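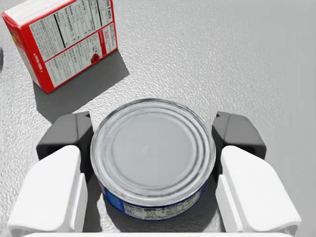 Why people don't put all their money in one place

When you save money in a jar, the amount stays the same until you add some or take some out. Investing works differently. You use your money to buy a small part of something, and its price can go up or down.

A small part of a company is called a share. Suppose a company named Altero makes bicycles, and you buy 30 shares. If lots of people want bicycles, your shares may be worth more. If the bicycle factory has a bad year, they may be worth less.

Now suppose you own shares in Altero and also in Tellska, a company that makes raincoats. In a rainy summer, bicycle sales may drop while raincoat sales rise. One can help make up for the other. Grown-ups call this diversification, a long word for spreading your money out.

Some people buy a fund. A fund collects money from many savers and uses it to buy shares in lots of companies, sometimes over 256 of them. A person called a fund manager may choose which ones.

Spreading money out does not stop every loss. Sometimes most prices fall together.

Words to know
Share: a small part of a company
Fund: money from many people, invested together
Risk: the chance of losing money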